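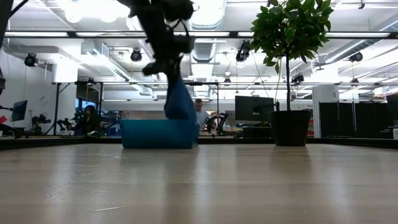
Blue cloth and open box, tabletop.

Samidstead Gallery -- pre-opening inspection, painting and neon works
Inspector: Aurelio Escobar. Date: 2020-01-05

Print this page | E-mail this page

1. Hanging hardware, east wall: pass. Cleats level, 2 screws each.
2. Neon transformers: FAIL. Unit 3 has no earth tag.
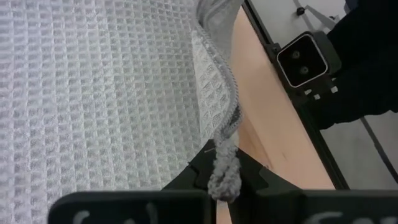 Retest before the Wieczorek piece is energised.
3. Stanchions: pass. Move the left one clear of the exit.
4. Light levels, works on paper: up to 11 lux over the loan limit. Dim the track.

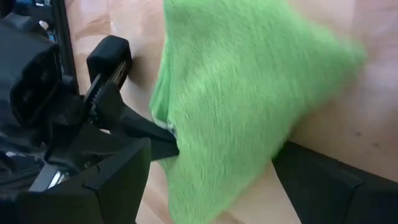

5. Exit signs: pass. Grey conduit cover loose -- refix.

Re-inspection: I. Cabello.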